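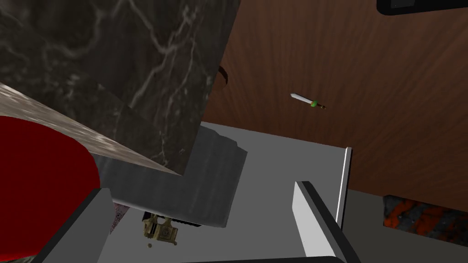
Dark grey marble with pale veins, rendered view

Ticket 954
Subject: Marble texture looks correct in preview but prints with wrong scale and wrong colour
Status: Open, waiting for customer
Product: Flamari catalogue module
Opened by: Mathias showroom, Etport

First message

Good morning,

We are preparing the November catalogue of stone surfaces and we have a problem with the export to PDF. In the preview window all the stones look as they should. When I export the same pages, the dark stones become nearly black and the veins are too big, as if somebody had enlarged them. The light stones are less affected, but the beige ones turn a little green.

It concerns 14 pages of 196. All of them use the material group Ziro. Pages with the other groups export well.

What I have tried until now:
I closed the program and opened it again. No change.
I exported only one page instead of the whole file. The same fault.
I exported on the computer of my colleague, with the same version. The same fault.
I deleted the preview files and let them build again, it took the whole lunch break. No change.

The printer must have the file on Thursday, so I would be thankful for a quick answer.

With kind regards,
Skye Farquharson

Reply from support

Hello Skye,

Thank you for the clear list. Please send us the export log and tell us two things: which colour profile is chosen in the export window, and what number stands in the field "Texture scale" for the group Ziro. You find it under Materials, then Group settings, then the second tab.

Regards,
Flamari support

Second message

Hello,

The log is attached. The profile is "Same as document". In the field Texture scale it is written 200. In the other groups it is 100. I did not put this number there, and my colleague also says she did not. Is it in per cent?

I have to add one thing which I forgot in the morning. The group Ziro was imported from our old catalogue file. The other groups we made new in this version.

Skye

Reply from support

Hello Skye,

Yes, it is per cent. The old file format saved the scale in another way, and the import doubles it. The preview does not read this field, it always shows the texture at 100, so you could not see the difference on the screen. Please do the following:

1. Make a copy of the catalogue file and work in the copy.
2. Set Texture scale to 100 for the group Ziro.
3. Press Apply to group. If you press only OK, the pages which exist already keep the old value.
4. Export one page and compare.

For the colour we still look in your log. Please write to us whether the veins are right after step 4.

Flamari support

Third message, 15:40

The veins are right now. First I pressed only OK, because I was reading too fast, and I was already a little angry with you. Then I read step 3 again. I apologise for that.

The colour is still too dark. I printed one page on our office printer and put it beside the sample from the shelf. On paper the grey has no warm tone any more and the fine white lines are almost lost.

Skye

Reply from support

Hello Skye,

We found it in the log. The imported materials carry their own colour profile inside, and on export the program converts them two times: once from their own profile and once more from the document profile. In the export window, please open Advanced and tick "Ignore embedded material profiles". Leave the rest as it is.

If the beige stones stay green after this, send us one of them as a separate material file.

Flamari support

Fourth message

Good evening,

I ticked the box and exported all 14 pages again. The dark ones are good. I compared four of them with the samples at the window and I am satisfied. One beige stone, on the page with the bathroom shelves, is still a little green, but less than before. I send you the material file. For the catalogue I have replaced it with the version from last year, so the printing is not in danger.

Two questions remain from my side:
Is the box kept when I save the file, or must I tick it at every export? I could not find this in the help pages.
Will the import be repaired? We have two more old catalogues to bring over in winter and I would prefer not to correct each group by hand.

Please keep the ticket open until the beige material is checked.

Skye Farquharson

Reply from support

Hello Skye,

The box is kept for each user, but it is not saved in the file. Your colleague must tick it on her computer too. The scale fault in the import is passed on to the developers. I have no date for it yet.

The beige material has arrived and we are testing it. Did you make any change to it by hand after the import, for example in the brightness?

Flamari support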